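FOR IMMEDIATE RELEASE
14/03/2026

Jarudau questions the "one bag does it all" snack order

TUSTBRIDGE – Grocery packer Jarudau will stop promising that any snack order fits in a single paper bag. The promise has been on our order page since January, and we no longer think it was a good one.

We packed 143 snack orders at our Pilkington store to check it. In 35 of them the last item had to be forced in, and 23 bags had a torn top edge before they left the counter. Our supplier, Cliltau, calls the bag "family size." We would like to meet the family.

Pouches are mostly air. They weigh next to nothing and still fill a bag fast, so a weight limit printed on the bottom tells a packer very little. Standing them upright helps, up to a point. Pressing down on them to make room for one more is how chips turn into crumbs.

From now on, packers will start a second bag when the first is full to the top edge. There is no charge for it. We are not calling this a breakthrough – it is a second bag. We will look at the results after the next 100 orders and may change our minds.

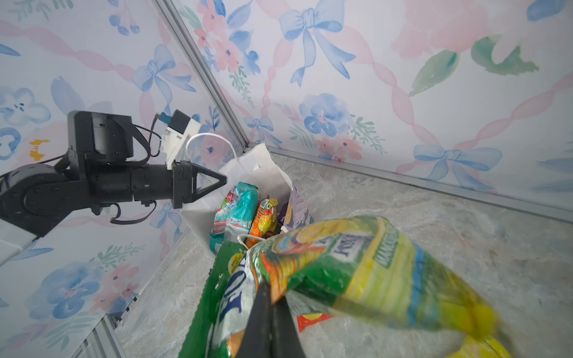 Which snacks should go in the bag first?
Put the big, light pouches in upright along the sides, then slide the smaller packs into the gaps between them.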